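Sorting small electronic parts into bins

Before testing or storing salvaged parts, sort them by type. You need a shallow metal tray, a sheet of white paper and four bins – the yellow ones from Trovedwood are fine.

Set the tray in the middle of the table, with two bins on each side.

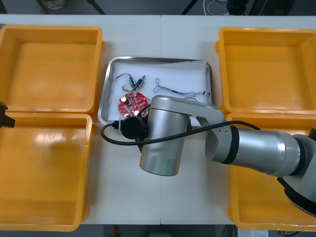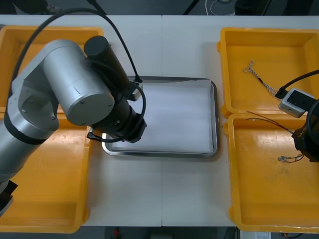

Steel tray between the yellow bins, first picture with parts in it.

1. Line the tray. Small parts show up better on white.
2. Take out circuit boards first and lay them flat in their own bin.
3. Lift wires by the connector – never pull on a tangle.
4. Label each bin and wipe it out before the next batch.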